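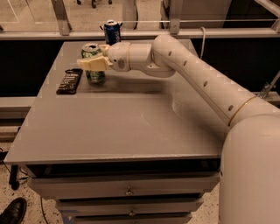

*Gripper at the green can, cell 3. Gray drawer cabinet, glass barrier behind.*

## Bench Arm Care: Workshop Tips

These tips apply to the single-arm bench cells at the Truslow workshop. They supplement the Wondent service manual and do not replace it.

**Before any work.** Park the arm, switch off power at the wall and wait 70 seconds before touching a joint. Staff must not reach under a raised arm.

**Wiping down.** Use a lint-free cloth, barely damp, with mild dish soap. Wipe from the body toward the wrist. Spray cleaners are not permitted on or near the joints — liquid creeps into the seams and is difficult to remove.

**Gripper fingers.** Clean the contact faces with a dry cloth at the end of each shift. Sticky residue from drink cans comes off with warm water on a cotton swab. Fingers are replaced after 300 hours of use, or sooner if an edge is chipped. Order Schnyder part 389 and fit both fingers as a pair.

**Tabletop.** Scuffs on a gray top may be rubbed out with a white eraser. Abrasive pads leave a shine that affects the vision check.

**Drawers.** Keep every drawer shut while the arm is powered. Hex keys are returned to the top drawer, spare fingers to the second.

**Cables.** Check hanging loops and floor runs monthly. A cable that has drifted toward the cabinet should be moved back and secured with a hook-and-loop strap. Plastic ties are not to be used.

**After service.** Run the Jukico homing routine at low speed, then one slow pick with an empty can. If error 111 appears, reseat the wrist connector and repeat the routine once. A second error is reported to the service desk, and the cell remains switched off until it is cleared.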